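Product Review: Stidness Two-Arm Laundry Room Kit
Prepared for Breston Housing Services by Doina Kolev

Breston was asked to assess the Stidness kit for use in shared laundry rooms. The kit pairs two robot arms with grippers and is meant for light surface work: picking up cloths, moving bottles and clearing the tops of machines. Our trial ran for 7 days and covered 600 logged tasks.

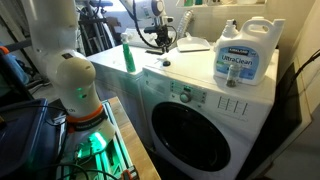
Setup took two staff members 9 hours, which is longer than the manual suggests. The written instructions are clear on mounting but thin on cable routing – a weakness in a room where people carry baskets. Support from the supplier, Naltmont, was prompt and courteous. Senad Kovačević handled our calls.

Cloths and paper towels are a demanding test for a narrow two-finger gripper, which must come down straight and close to the surface.

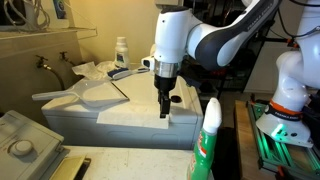 Page last changed: January 27, 2026

Thin items needed a second attempt more often than bottles did. Buyers should also allow for the table space the kit requires. We recommend it for staffed rooms only, and will review that position in October.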